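Do Goldfish Really Grow to Fit Their Bowl?

You have probably heard that a goldfish only grows as big as its bowl. Pet stores used to say it. Grandparents still do. Should you believe it?
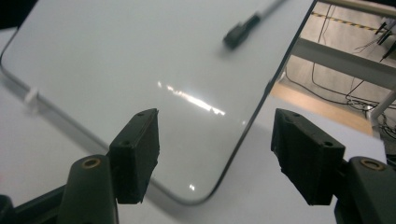

Start with what happens when people let a pet goldfish go in a pond or lake. In Boltura Pond, a goldfish can find plenty of plants, snails, insects and fish eggs to eat. With lots of room and clean water, it may grow longer than your foot.

So the bowl did make it small, right? Be careful. A fish in a bowl lives in its own waste. Dirty water makes it sick, and a sick fish grows slowly or stops growing. That is very different from a fish "choosing" a size. Many bowl goldfish die young, and then people say, "See, it stayed little!"

Now for another claim: "One goldfish can't hurt a lake." Maybe one can't. But how do you know yours is the only one? If 20 families on your street all think the same thing, that makes 20 fish, and a female can lay hundreds of eggs at a time. Goldfish also dig in the mud for food. This clouds the water and pulls up plants that other animals need.

Some people say the cold will kill them in January. Don't count on it. Goldfish can live under ice for months, even when there is very little oxygen in the water.

What if you can't keep your fish? Ask a pet store, a teacher or a fish club to help you find it a new tank. Never put it in a pond or flush it down the toilet.

And the next time somebody tells you a fact about fish, ask how they found out.

Written by Rizal Latuheru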